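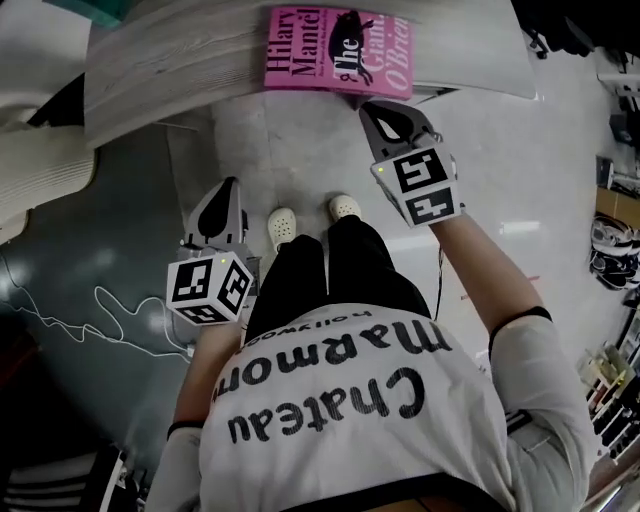 Progress report to Rullitz, Feb 7, 2018
Software work package, Hornell project

Marker tracking now runs on both handheld grippers. The pose filter was rewritten in November and holds a track for up to 28 frames without a visible marker face. Update rate is 60 Hz per gripper.

Grasp labeling on thin objects, paperbacks included, remains weak at the jaw tip. Two faults are open in the Bundgaard time-sync module. Planner integration starts after release 3.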